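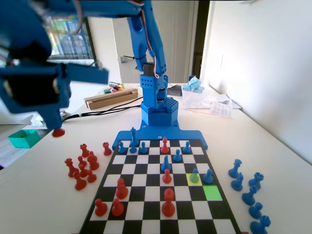
## Chess Arm Plays On, but Skuddale Members Want Proof

A homemade robot arm that moves chess pieces has become the main attraction at the Skuddale shared workshop. Whether it can get through a game without help is another question.

Andri Berchtold and Divina Pangilinan started printing the blue arm in February. They call it Timberg. It sits on a plate clamped to the back edge of the board and lifts pieces with a chunky plastic gripper. The pieces it plays with are mostly red and blue, and captured ones go on the table beside the board.

Berchtold puts the cost at $680, not counting failed prints. He says the arm has finished 29 games.

That number deserves a closer look. The workshop log, which Berchtold fills in himself, counts a game as finished even when a person has stepped in to straighten a piece or restart the program. Asked how many games needed no help at all, he checked his notes and came back with four.

"We never said it was done," Pangilinan said. "The bishops are hard. The top is pointed and it slides."

Pacita Evangelista, who teaches the beginner electronics class at Skuddale, is not sold. She watched two games last month and timed some of the moves.

"A kid could play the whole opening while it lines up one pawn," she said. "I like the wiring. I don't see why people are calling it a chess robot when the chess comes from a free program on a laptop."

The builders agree that the moves come from existing software. Their own work, they say, is in the printed parts and in the code that turns a square on the board into a set of joint angles. That code has not been posted yet. Berchtold promised it by spring, then by summer — now he gives no date.

There is also talk of selling kits for $200. With the parts bill more than three times that, it is hard to see how, and Berchtold did not offer a breakdown.

An open evening with the arm is planned for 7 p.m. at the workshop. Evangelista has asked that all hands stay off the table.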